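報道関係各位

2023年4月24日
株式会社モルティック(Moltik)

貸し靴下サービス「Villca(ヴィルカ)」、片方だけの返却を正式に受け付けます
行方不明になった片方については、これ以上追及しない方針です

法人向けリネン類のレンタルと洗濯を手がける株式会社モルティック(以下、Moltik)は、宿泊施設・温浴施設向けの貸し靴下サービス「Villca」の規約を改定し、これまで両足そろっての返却を原則としてきた条項を廃止いたします。今後は左右どちらか一方のみの返却であっても、通常の返却として受け付けます。追加料金はいただきません。始末書もいただきません。

なお、従来の規約にも始末書の提出を求める条項はなかったのですが、一部のお客様からご丁寧な書面を頂戴しておりました。当社にて大切に保管しております。今後はどうぞお気遣いなく。

■改定の背景

Villcaは、床の冷える季節にスリッパだけでは心もとないという宿泊客の声を受けて始まったサービスです。施設様に清潔な靴下をお届けし、使用後に回収して洗濯し、またお届けする。タオルやシーツで長年やってきたことを靴下でも行うだけですから、社内では当初、たいへん簡単な事業になると見込まれておりました。

見込みは外れました。

タオルは一枚で一枚です。シーツも一枚で一枚です。ところが靴下は二枚で一足という数え方をするうえ、洗濯という工程を経ると、この関係が急に怪しくなります。当社の洗濯拠点であるプラーコム工場(Prarkcombe)では、回収袋を開けた時点ですでに数が合わず、洗い上がりではまた別の数になり、畳み終えたところで三つめの数字が出るという状況が続いておりました。減るだけであれば紛失として処理できますが、ときどき増えるのです。

増えた靴下の多くは当社の製品ではありませんでした。宿泊のお客様の私物が混ざっていたもので、洗濯のうえ施設様を通じてお返ししております。お心当たりのある方は、ご利用の施設様へお問い合わせください。冬場にお預かりした毛糸のものは少々縮んでいるかもしれません。あらかじめお詫び申し上げます。

■三月の社内調査について

事態を重く見た当社は、三月に片方紛失に関する調査を実施しました。洗濯機のゴムパッキンの内側、乾燥機の裏、回収袋の縫い目、配送車の荷台の隅、従業員の休憩室の棚の下まで調べた結果、靴下のほかにボールペン、ヘアゴム、誰のものか判然としない鍵、および前年度の忘年会の景品引換券が発見されました。引換券は期限切れのため無効とさせていただきました。該当の従業員には別途、缶コーヒーを進呈しております。

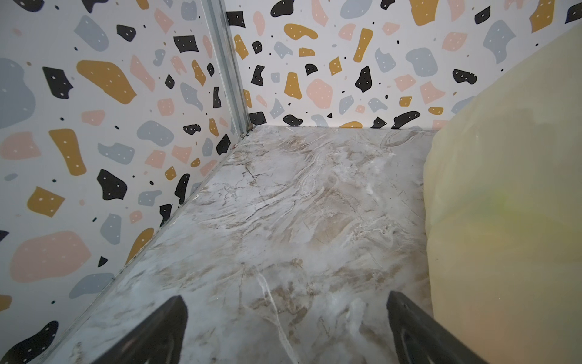 調査の過程では、片方を失った靴下が工場の棚に相当量たまっていることも改めて確認されました。捨てるには新しく、貸すには足りない。担当部署ではこれを「待機」と呼び、相方が戻ってくる日に備えて色とサイズ別に箱へ収めていました。箱には保管開始日が書かれており、最も古いものはサービス開始の翌週の日付でした。待機という言葉の限界を感じさせる日付です。

相方が戻れば直ちに組み合わせて再出荷できるよう、担当者は毎週、箱の中身と回収品を照合していました。この作業にかかる時間を洗濯にあてたほうがよいのではないか、という意見が経営会議で出たのは、三月の終わりのことです。反対意見はありませんでした。もっと早く誰かが言うべきだった、という意見は複数ありました。

■これからは靴下に「足」の単位を使いません

今回の改定にあわせて、当社は靴下の管理単位を「一足」から「一枚」に変更します。お届けする靴下はすべて同じ色、同じ編み方、左右の区別のない形に統一し、どの一枚とどの一枚を組み合わせても一組になるようにいたします。これで世の中に「片方」は存在しなくなります。少なくとも当社の帳簿の上では。

統一色については、社内投票を三回行いました。一回目は白が多数を占めましたが、洗濯部門の全員が反対しました。二回目は黒に決まりかけたところで、毛羽が目立つとの指摘が清掃業務に携わる施設様から寄せられました。三回目で選ばれたのは、当社が「曇り空」と名づけた灰色です。熱烈に支持した者はおりませんが、強く嫌う者もおりませんでした。靴下の色としてはそのくらいがよいと判断しております。

柄物をご愛顧くださっていた施設様には申し訳なく存じます。とりわけ、季節限定の唐辛子柄には根強い支持があり、廃止をお伝えしたところ惜しむ声をいただきました。唐辛子柄は在庫がなくなり次第終了となりますが、その在庫の半数以上が片方ですので、終了の時期は思いのほか早いかもしれません。

■新しい規約の要点

返却時の枚数が偶数である必要はありません。奇数枚でもそのまま回収袋にお入れください。

組み合わせて丸める、つま先をそろえる、洗濯ばさみで留めるといった下ごしらえは不要です。むしろ丸めた靴下は中まで洗えないため、ほどく手間が生じます。ご厚意は重々承知しておりますが、どうか広げたままでお願いいたします。

一か月あたり、お届け枚数の9パーセントまでの紛失は月額料金に含まれます。これを超えた分は一枚につき60円を申し受けます。従来は片方の紛失でも一足分をご請求しており、「残ったほうはどうすればよいのか」というお尋ねをたびたび頂戴しておりました。当社としても長らく答えに窮していたご質問です。

回収袋は従来のものをそのままお使いいただけます。袋に印刷された「必ず両足そろえて」の文言は、お手数ですが読まなかったことにしてください。新しい袋への切り替えは、いまの袋が傷んだ順に進めます。当社の袋は丈夫さが売りですので、しばらくかかる見通しです。

■先行導入の結果

新方式は、保養施設「フルトビー」(Fultby)のご協力を得て先行して導入しております。フルトビーは全18室の小さな施設で、館内はすべて靴を脱いで過ごしていただく造りのため、靴下の消費量は当社の取引先の中でも際立っています。

導入前、フルトビーでは毎朝、回収した靴下の組み合わせ作業が行われていました。支配人室の会議机がその作業台になっており、午前中は会議ができなかったとのことです。新方式への移行後は会議机が本来の用途に戻り、午前中の会議が再開されました。施設の従業員の皆様からは、靴下を合わせていた頃のほうがよかったとの感想も寄せられております。当社の関与できる範囲を超えておりますので、参考意見として承りました。

宿泊のお客様からの反応は、ほぼありませんでした。靴下が一足ずつ束ねられておらず、籠から二枚取っていただく方式に変わったわけですが、戸惑う方はほとんどおらず、なかには三枚お取りになる方もいらしたそうです。用途はうかがっておりません。

■待機中の靴下の今後

プラーコム工場に保管されている片方の靴下については、次のとおり取り扱います。

灰色系のものは、風合いの近いものどうしを新方式の在庫に組み入れます。厳密に見れば色味にわずかな違いがありますが、曇り空にもいろいろございますので、ご理解いただければ幸いです。

それ以外の色柄のものは、工場内の清掃用として手にはめて使用します。試験的に使ったところ、配管の裏側や手すりの埃を取るのに具合がよく、専用の清掃用具の購入をひとつ見送ることができました。唐辛子柄は汚れの落ち具合が見えにくいという欠点がありますが、作業者の間では人気があり、取り合いになっています。

使い終えたものは繊維原料として再生業者に引き渡します。工場見学の際に片方だけお持ち帰りいただくこともできます。ご自宅に似た境遇の靴下がおありの方は、ご持参のうえ箱の中をお探しください。ぴったり合うものが見つかる保証はありませんし、見つかったとしても当社の靴下でなかった場合の気まずさについては、双方で分かち合うことになります。

■よくいただくご質問への回答

規約改定のご案内を先にお届けした施設様から、いくつかお問い合わせをいただきましたので、あわせてお答えいたします。

五本指の靴下も対象になるのか、というご質問がありました。五本指タイプには左右の区別があるため、新方式には組み入れられません。当面は従来どおり両足での貸し出しを続けますが、洗濯部門からは裏返しを戻す作業についてかねて意見が出ており、将来のことはお約束いたしかねます。

サイズも統一するのか、というご質問には、二種類を残すとお答えしております。大きいほうと小さいほうです。足首のところに入る線の有無で見分けていただけます。大小を一枚ずつお履きになるのはお客様のご自由です。

タオルでも片方だけ返してよいか、というご質問もありました。タオルは一枚で一枚です。一枚お返しください。

過去に請求された一足分の料金は返ってくるのか、というたいへんもっともなご質問も頂戴しました。今年に入ってからのご請求分に限り、半額に相当する額を次回のご請求から差し引きます。それより前の分については、帳簿をさかのぼって靴下を数え直すことになり、担当部署が静かに首を横に振りましたので、ご容赦ください。

■今後の予定

新規約は、契約更新の時期を迎えた施設様から順次適用いたします。更新を待たずに切り替えをご希望の場合は、担当営業までお申し付けください。お届け中の靴下は次回の配送時に灰色のものと交換いたします。手元に残った柄物は、枚数を確かめずに袋へお入れいただいて結構です。こちらでも、もう確かめません。

あわせて当社では、Villcaで得た知見を手袋の貸し出しにも応用できないか検討を始めました。手袋は左右の区別が靴下よりもはるかに厳格で、検討は初日から難航しております。進展があり次第お知らせいたしますが、急いでお待ちにならないほうがよろしいかと存じます。

■株式会社モルティックについて

宿泊施設、温浴施設、保養施設向けに、タオル、シーツ、館内着、靴下のレンタルおよび洗濯を行っています。自社の洗濯拠点としてプラーコム工場を運営しています。

■本件に関するお問い合わせ

株式会社モルティック 広報担当
受付時間:平日午前9時から午後5時まで
靴下のお忘れ物に関するお問い合わせは、ご利用の施設様へ直接お願いいたします。三月の調査で見つかった鍵にお心当たりのある方は、広報担当でも承ります。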